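6 min read
Print | E-mail this page
Shares: 40

Workshop tips: trying out grippers on kitchen jobs

By Aniela Sadowski

I have been swapping hands on robot arms since May, mostly in simulation and then on the bench, and kitchen things are still the most fun you can have with a gripper! They are round, thin, floppy, slippery, and they never sit where you'd like them. A few tips from the last batch of tests, in no special order.

Start with the two-finger hand. I know the soft ones look exciting (I love the Flastard, it picks up a ripe plum like a dream), but two plain fingers show you where your grasp planning is weak. Get those working and everything you bolt on afterward feels easy.

Put one round thing and one long thing on every counter. A bread roll and a wooden spoon handle will do. The round one checks your centering. The long one checks wrist rotation, and you'd be surprised how many setups go for the stick from the wrong side and run the wrist right up to its joint limit before they close.

Tall boxes go near the edge of the work area. Cereal, panettone, whatever you have a model of. They block the camera beautifully and they make the arm plan a proper route. My first runs had a bare counter and a success rate I was very proud of, and then I added one box and had to start again.

Dark stone is harder than pale wood. With the Benetard depth camera I got holes in the point cloud over polished black surfaces, and the fix was to tilt the camera a little and add a second light from the side. In simulation, turn on the sensor noise or you won't see the problem at all.

Check finger clearance before speed. I bring the fingers down over the bare counter first, stop short, and look at the gap from 2 sides. Then a slow descent, then the real one. The Flatus controller lets you save that stop as a waypoint (hold the name short, the menu chops long ones off).

For comparing hands, run the same layouts with the same seeds. I do 400 grasps per hand in simulation, and that takes roughly an hour on my old desktop. I tried 1,000 once and learned nothing extra. Log the near misses as well as the drops. A roll that gets nudged and then picked up still counts as a pick in most scripts, but on a real counter it may end up on the floor.

The Piątek fingertips, the ribbed rubber ones, are my favorite so far for thin handles. On anything glazed or sugary they get sticky, so wipe them with a damp cloth and let them dry all the way. Spare tips live in a jam jar next to the hex keys, and the 3 mm key lives in my pocket. 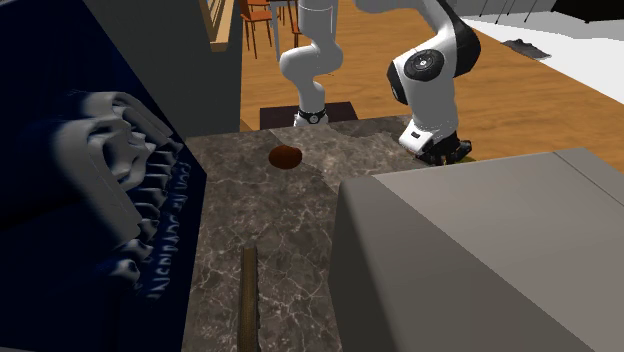

Next on my list is the soft hand again, with the same layouts and the longer fingers, and I'm also going to try mounting the camera on the wrist. If you have a good trick for picking up a single sheet of baking paper, please send it in, I have been stuck on that one for weeks!

Comments (2)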